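ok thread on cooking without a real stove for a whole summer bc people keep asking me. typing this on my lunch so bear with

background: moved into the Rendarby building in June. Oven dead on day one. Landlord said 3 days. Reader, I am still waiting

so it's been toaster oven, one hot plate, and a rice cooker I got off the free shelf in the laundry room. That's the kitchen. That's all of it

first thing. stop trying to cook your old food. I spent two weeks trying to make lasagna happen. Lasagna did not want to happen. Cook what fits

sheet pan dinners still work, you just go small. quarter sheet pan. measure the inside of the oven FIRST, with the door closed, I bought one that stuck out half an inch and had to walk it back to Nolosgate in the heat

chicken thighs over chicken breasts every time. Breasts dry out so fast when the heating element is that close. Thighs forgive you

put foil over the top for the first half, take it off for the second. works for chicken, works for potatoes, works for the frozen mac and cheese I'm not going to pretend I don't eat

someone asked about temps. the dial lies. they all lie. get an oven thermometer, cheap, hang it off the rack. mine runs 33 degrees hot. Thirty three!! I'd been burning toast for a month and blaming the bread

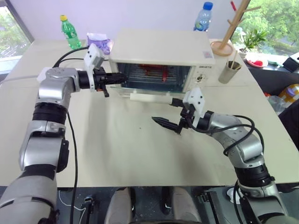
vegetables next. peppers are the summer MVP. whole, on the rack, turn them when the skin goes black, then into a bowl with a plate on top for a while. skin slides right off. salt, oil, bit of vinegar, keeps most of a week in the fridge

eggplant same deal but POKE HOLES IN IT. please. I did not poke holes once and I was cleaning eggplant until bedtime

zucchini I've given up on. goes to water. if you have a trick tell me

tomatoes: cut in half, low heat, forget them for two hours while you do something else. I do this in the evening when it's cooler and put them on everything after. eggs, toast, pasta, a spoon

oh and beans. canned beans, drained, dried off on a towel, oil and paprika, hot oven till they crackle. best snack of the summer, my roommate eats them like popcorn and then denies it

ok the power thing bc this got me twice. do NOT run the toaster oven and the hot plate off the same circuit. or the toaster oven and the window AC. I have stood in the dark with half a quesadilla. Learn where your breaker box is before you're hungry

also pull it away from the wall when it's on and don't store stuff on top. I know it looks like a shelf. It's not a shelf. I lost a nice cutting board that way, warped like a potato chip

cleaning — crumb tray, once a week, put it on your calendar. If there's smoke and you're not cooking anything smoky it's the crumb tray

baking!! yes you can. cookies six at a time. I keep dough balls in the freezer and bake two after dinner like some kind of royalty. muffins ok. banana bread ok if the loaf pan is short, tent it or the top burns before the middle sets. Bread bread, no. I tried. brick

pizza: tortilla pizza. that's the whole tip

the rice cooker does more than you'd think. oatmeal overnight, lentils, steamed dumplings if you have the basket. I made a pretty decent soup in it during that week it rained nonstop

shopping changed too. I go to Duda market after 6 when the produce gets marked down and just buy for two days. small fridge, small oven, no point in a big haul. spending less than I did with a full kitchen which is kind of annoying to find out

few replies asked so, what I'd buy again: the thermometer, quarter sheet pan, long tongs, one small cast iron. what I wouldnt: the silicone baking cups (floppy), the "mini wok", any gadget that only does eggs

and the oven mitts from Oten are too thick to fit your hand in there with a pan. Folded dish towel. DRY dish towel. a damp one will steam your fingers, ask me how I know

for the person with kids asking how to feed four out of one of these — shifts. sorry. first round goes in a lidded pot wrapped in a towel and stays hot a good while. or do one oven thing and make the rest cold. cucumber salad, slaw, bread and butter, corn if you have the hot plate free

update on the landlord bc someone will ask: there is a "part on order." There has been a part on order since the fireworks. i've stopped emailing, I just forward the old email

weirdly I might keep cooking this way once it's fixed? apartment stays cooler, preheats in no time, fewer dishes. would like to roast a whole chicken again tho. just one

wow 1000 likes on the eggplant post, you're all poking holes now I hope

lunch over, muting for a bit. drop your zucchini ideas below, I'll try the good ones tonight and post how it goes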